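Chapter 7
Identifying and Recording Small Assets

7.1 Introduction

Chapter 6 dealt with the recording of buildings, vehicles and plant. Such assets are few, costly and hard to lose, and a register of them can be kept by one person with modest effort. The present chapter turns to small assets: the telephones, chargers, desk fittings, hand tools and meters that an organisation buys in quantity and issues to its staff. Each is cheap. Taken together they often make up the longest part of the register and the part with the most errors.

A small asset is defined in this book as any item that (a) is expected to last longer than one accounting year, (b) can be carried by one person without help, and (c) falls below the value at which it would be entered singly in the accounts. The value in (c) is set by each organisation and should be written into its stores rules. Items used up in the course of work, such as paper and batteries, are stock and are treated in Chapter 9.

By the end of the chapter the reader should be able to choose a form of mark for a given class of item, draw up a register entry, carry out a count against the register, and deal with the differences that the count brings to light.

7.2 Marks and labels

A register entry is of use only if it can be matched to one item. Where the maker has given the item a serial number, that number may serve, provided it can be read without tools. In other cases the organisation must apply its own mark. The mark may be engraved, stamped, painted or printed on a label.

Labels are the most common choice because they are quick to apply and leave the item undamaged. They are also the least lasting. The surface should be clean, dry and flat, and the label should be placed away from edges, hinges and any part that is gripped in use. On large plain surfaces a small label is easily found and its position needs only a short note in the register. On curved or open surfaces, such as mesh or slatted parts, a tie-on tag is preferred.
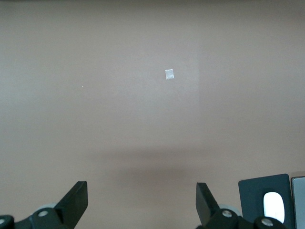 Figure 7.1 A small pale patch on a plain surface.

The mark itself should carry a number and nothing more. It is a frequent error to build meaning into the number – for instance, a letter for the department and two figures for the year of purchase. When the item moves to another department the number becomes false, and staff will either relabel the item or learn to disregard the letter. Kubo's rule, after Haruto Kubo, who set it out for the Ichikawa stores, is that a number should say which item is meant and leave every other fact to the register.

Numbers should be issued in sequence and never used twice. A number spoiled in printing is entered in the register as void.

7.3 Location and keeping place

The register must state where an item is to be found. Two kinds of location are kept apart in this book. The assigned location is the room or person to which the item has been issued. The keeping place is the exact spot to which it is returned when not in use: a shelf, a drawer, a hook or a compartment of a desk organiser.

Many registers record only the first. This is enough for furniture, but it serves badly for telephones and meters, which may lie anywhere in a room. Where a keeping place is named, a count can be made by looking in known spots, and an absence is noticed sooner. The container is often a small asset in its own right and is then given a separate entry. The entry for an item kept in it should refer to the container by number, so that moving the container does not call for a change to every item inside.

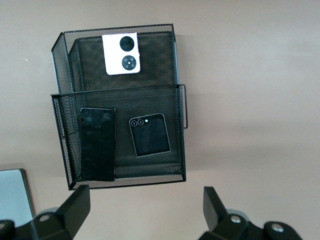
7.4 A worked case: the Raltham count

The Raltham depot of Mitero held its register of small assets in a Sistix database. On September 7, 2018 the register showed 1,849 items. A full count was made under Setsuko Aoki, working room by room from printed sheets that gave the number and assigned location of each item but left the condition column blank.

The count found 1,834 of the registered items, leaving a shortfall of 15. A further 144 items were found in rooms other than those to which they had been assigned. These formed part of the 1,834 and did not alter the total, but each required a change to the register or a return to its proper room.

The two kinds of difference should be reported separately. A missing item is a matter for the accounts and, in some cases, for the insurer. A misplaced item is a matter of record keeping only. The steps for clearing each kind are given in Section 7.5.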